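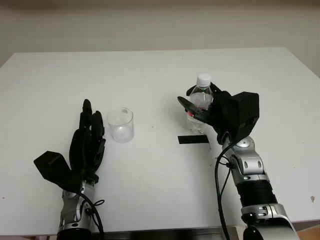 Thursday, 8.24 am. Workshop cold, kettle slow, Maite already here.

Job: the lectern and the eight plaques for the shared prayer room at Dunden. Six faith groups, one room, one lectern. Ignacio went to the last planning evening and came back with four pages of notes, of which three concern the height of the book rest.

Height, for the record: the mosque and the Methodists want to stand, the Quakers would like no lectern at all but are being very nice about it, and the Buddhist group sits on the floor. We are therefore making one that goes up and down. The slide from Treltolis arrived yesterday with the left-hand rail packed twice. Rang them. They were sorry and will send a right-hand one. Left it out of the build for now and carried on with the top.

Top: oak, second board. The first one cupped overnight and has been put aside for shelves, along with my opinion of the timber yard. Planed the second, left it in stick until after lunch, checked with the long straightedge, still flat. Two coats of oil on the underside. Face to be done last, when Maite has finished cutting the lettering.

Lettering: the word for peace in each language, all at the same size. Sounds simple. Maite laid them out at the same height first and the Hebrew looked as if it was shouting while the Arabic had gone off to whisper in the corner. She has now matched them by eye and taken no further notice of the ruler. Better. The Punjabi needs its top line a touch thicker or it will vanish under the oil. Proofs go back to all the groups before a single cut is made. I don't want to repeat the Skuseo job, where a dot went missing and we were thanked, in lovely copperplate, for our "pears". 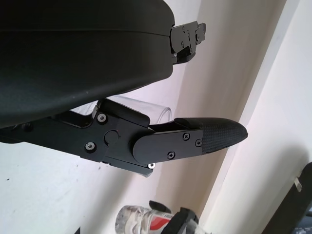
Order of the plaques round the wall is still not settled. Alphabetical was proposed, then someone asked in which alphabet. Ignacio suggested drawing lots, the rabbi and the vicar both liked that, and it will be done over soup at the next meeting. We drill all the holes at the same spacing so it makes no odds to us.

Budget: 500 for timber and fittings, 202 spent so far with the slide. Aguirre want paying up front for the brass, so that will hurt. Maite thinks we can do the small screws from stock. I have seen our stock. She may be right if nobody minds three kinds of head.

Test cuts on the offcut: 60 degree bit tore out on the cross grain, the narrower one was clean. Use the narrower one, slow the feed, brush out between passes. Mark the bit so it doesn't go back in the wrong tray again (me, last week).

To do:
Chase Treltolis for the right-hand rail
Proofs to Dunden, with a return slip this time
Ask which way the lectern faces. Ignacio's notes say "towards everyone"
Oil rags OUTSIDE, laid flat, not in the bin

4 pm. Underside dry to the touch. Turned the board over and covered it with a clean sheet.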